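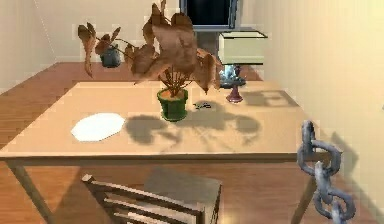
Search this forum
Keyword or member name Go
Print this thread | E-mail this thread

Building Services Board > Shared Spaces > Proposed change to quiet hours in the reading room

Ngan-ling Poon
Members are asked to comment on the draft schedule for the second-floor reading room at Rivadeneyra House. Under the draft, quiet hours would begin at 11 in the morning and run until closing. At present they apply only in the evening. The draft was prepared after the May survey, to which 131 residents replied. Of these, 59 supported longer quiet hours. Comments posted to this thread will be attached to the report that goes to the management office in June 2018.

flunau_east
I support the draft as written. The room was set aside for reading when the building opened, and the house rules still describe it that way. Residents who wish to hold conversations have the ground-floor lounge, which is larger and open for longer. I would ask only that the new hours be posted on the door in large print.

T_Bumex
I must object to the use made of the survey. Fifty-nine out of 131 is less than half. The remaining replies were divided between "no change" and "no opinion," and the summary sent to residents did not give the split. Before any schedule is adopted, the full results should be made available to all floors.

Ngan-ling Poon
The point is noted. The full results will be placed in the binder at the front desk. For the record, "no change" received fewer replies than longer hours did, and the draft does not claim a majority.

stanel4C
My concern is with the language group, which has met in the reading room before lunch for several years and regularly runs past 11. Its members are mostly older residents who find the lounge difficult because of the noise from the lobby doors. A rule that moves them out should name the place they are to move to. The draft does not do so.

flunau_east
With respect to the previous poster, the group may book the Stanel Room on the same floor. It has a door that closes and is seldom in use before noon.

stanel4C
The Stanel Room may be booked for 20 minutes at a time without a fee. The group meets for an hour and a half. Unless the booking terms are changed, I do not regard it as a substitute.

reader_on_six
I use the reading room most afternoons and have rarely been disturbed by talk. Telephones are another matter. I would prefer a plain rule against calls at all hours – with the present schedule otherwise left alone – and I believe many who asked for longer quiet hours had calls in mind when they did so.

T_Bumex
I could support the proposal from reader_on_six. It would also be far easier for desk staff to apply.

flunau_east
I could not. A rule on calls does nothing about visitors who treat the room as a waiting area. I continue to favor the full draft.

Ngan-ling Poon
Two amendments will be added to the report for consideration. The first would bar telephone calls in the reading room at all times and keep the present quiet hours. The second would adopt the draft hours and allow the language group to book the Stanel Room for its full session without a fee. Members who wish to speak for or against either one should post their comments here and include their floor number.

stanel4C
Fourth floor, in favor of the second amendment, provided the booking is made standing and does not have to be renewed each month.

reader_on_six
Sixth floor, in favor of the first.

Print this thread | E-mail this thread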